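Setting up recordings on your Vestell box

Before you start, have a cup of coffee and your remote handy — the whole business takes 10 minutes, and there's no need to hurry it.

1. Press Guide and scroll to the show you'd like to keep.
2. Press Record once for a single episode, or 2 times for the whole season.
3. Choose "New episodes only" unless you want every rerun as well (summer is full of them!).

Note: Channel 655 carries the Tredari replays, so a show you missed in May may well come around again.

Caution: Please don't unplug the box while the red light is on, or the episode being saved could be lost.
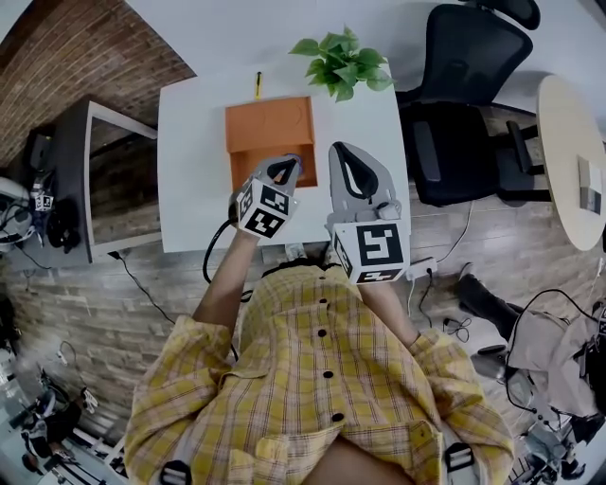 Biton, Sat 31 July

4. Open My Shows and check that your title is listed. If two recordings overlap, the box will ask which one matters more to you, and you can always change your mind later.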